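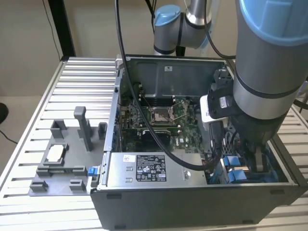 2 min read

Review: the Eritz fixture plate for PC disassembly

Our student club at Timcombe has used the Eritz plate all term for the Costello project, which is two arms taking an old desktop tower to bits and sorting the parts. It is a grey 3D-printed plate that sits on the slatted bench beside the case.

The good part is the layout. The processor has its own raised pocket and the hard disk stands upright in a holder at the back, so the gripper can take it from above. New members learned the positions in one Friday session.

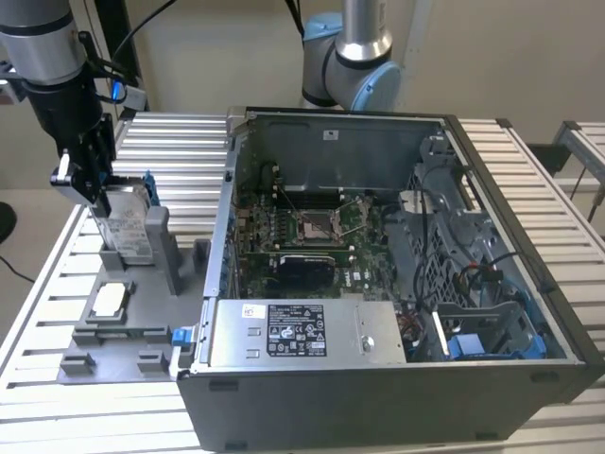

Liam Hayes thought the pocket was the better half of the design and said he would buy the plate for that alone, but he wanted the drive holder a little wider for beginners' programs. I agree with him about the holder. If the arm comes in at a slight angle the drive catches on the rim, and we lost 3 practice runs to it in September.

The instructions are thin - 2 pages, with no drawing of the underside. We had to measure the plate ourselves before we could enter the positions.

We tried the Trurnisa plate as well. It is heavier and moves less when knocked, but it has no place for a processor. For a club working on whole towers, I would pick the Eritz.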